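3.2 Nesting and the cost of the last item

In the clearing sessions we asked the members of 40 households to put away the dishes after an ordinary breakfast, each in their own kitchen. We gave no instruction about the order. From the recordings we coded 3467 handling events, where one event begins when an item leaves a surface and ends when it is set down again. The coding was done by two persons (Kubo and Joly) and differences were discussed until they agreed.

The first result concerns bowls. Most participants did not carry bowls one by one. They nested them on the table first, and then moved the whole stack. This was also true when the cupboard was very near, so the distance alone cannot explain the habit. Takeda and Kurian observed the same in shared student kitchens, but they treated the stack as a single object from the start and did not code how it was made. We think this step should be coded separately, for the reason that a large part of the hesitation happens inside it. Participants often turned a bowl in the air, compared it with the one on the table, and changed the order before they let go.

The second result concerns how a stack leaves the table. A stack of plates is normally lifted flat. A stack of bowls is often tipped to one side at first, so that part of it still rests on the wood while the grip is corrected (Figure 4). We call this moment the lean. In the Lolevport households the lean was longer on small round tables, where other things such as a kettle stay standing close by and the free space for the hand is limited.
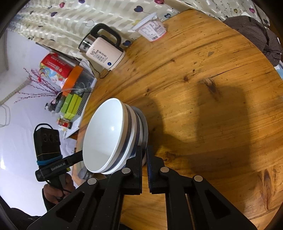 Figure 4. Nested white bowls held at a tilt on a round wooden table, with an electric kettle behind.

The third result was not expected by us. When one bowl of a different shape was present, participants usually left it for last and carried it alone, even if it could fit on top. In the interviews several of them said that such a stack "does not feel closed." Shibata reports a similar remark about storage boxes. We return to this point in Section 5, where the cupboard order is compared with the order on the table.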